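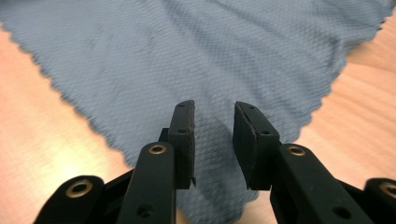
In Defense of the Little Cloth

Every pair of glasses I have ever bought came with a free cloth, and I have treated every one of those cloths like trash. Stuffed in a coat. Used under a wobbly table leg. Left in the car door until it was the color of the car door.

I was wrong and I want to say so in public, quickly, before dinner.

The microfiber cloth is the best thing in my house. Better than the vacuum. Way better than the drawer of sprays. And we should stop handing them out like mints, because a thing you get for free is a thing you never learn to use.

Some background. Last November I counted what was under our sink. 4 kinds of glass spray, two wood polishes, one can of something called Pramance that promised a "showroom finish" and gave our table a skin like a glazed donut. All of it bought by me. Then my neighbor Verna Pruitt came over to borrow a ladder, ran one finger across the table and went home and got a cloth. Damp corner, dry corner, done. Didn't even take her jacket off.

So now I'm a cloth person. Here is what I believe.

Paper towels are a habit, and an expensive one. They leave fuzz on glass. They scratch soft plastic, or mine did anyway, I have a pair of reading glasses to prove it. And you buy them again. And again. I went back through a year of grocery receipts and got $297 in paper towels, for three people and no dog. I read that number out loud at the table. My son said "so what" which, fair, he's fifteen.

A cloth costs next to nothing. You wash it. You use it again. That's the whole pitch.

But – and this is where I lose people – you have to treat it right. No fabric softener, ever. Softener coats the fibers and then all you're doing is pushing grease around. No dryer sheet either. No washing it with bath towels, it comes out wearing the towels. Cool water, a bit of plain soap, hang it over the faucet. If you drop it outside, wash it before it goes anywhere near a lens. Grit in the weave is sandpaper, I don't care how soft it feels in your hand.

Also, keep them apart. One for glasses and screens. Another for the table. The one for the stove can never come back, it lives a different life now. I mark mine with a stitch of thread in the corner becuase marker washes out.

I like the zigzag edge best, the pinked kind. Looks cheap and maybe it is, but a stiff sewn hem is the part I always end up dragging across the thing I'm trying to clean. Pinking holds off the fraying pretty well and it lies flat. The fancy ones with satin trim, the Guliton ones they keep by the register, no thank you. Pretty. Useless on a lens.

The other side deserves a hearing. Microfiber is plastic. It sheds in the wash, little bits, and those bits go somewhere. My sister-in-law won't have it in the house and uses old cotton undershirts for everything, and her windows look fine. Good, even. I don't have a great answer for her. I wash mine less often and in a mesh bag and I keep each one for years, and maybe that's enough and maybe it isn't. If you have old undershirts use those first. I mean it.

What I can't get behind is the bulk pack. Ferreira Home, over by the highway, sells them in a tub. A whole tub! People buy the tub, use a cloth once on the barbecue and throw it out like a paper towel, and then we've gained nothing at all, we've made a worse paper towel. Buy three. Learn there names. Wear them out.

And to the eyeglass shops – Moresent, the place on our corner, I'm looking at you – quit dropping one in the bag without a word. Charge me a dollar. Tell me about the softener. Thirty seconds at the counter and I'd have saved myself years of smeary lenses and that awful donut table.

The table is fine now, by the way. Took most of a weekend and a lot of warm water to get the Pramance off. There is still a sticky patch by the window end that I'm working on, a little each night, after the dishes.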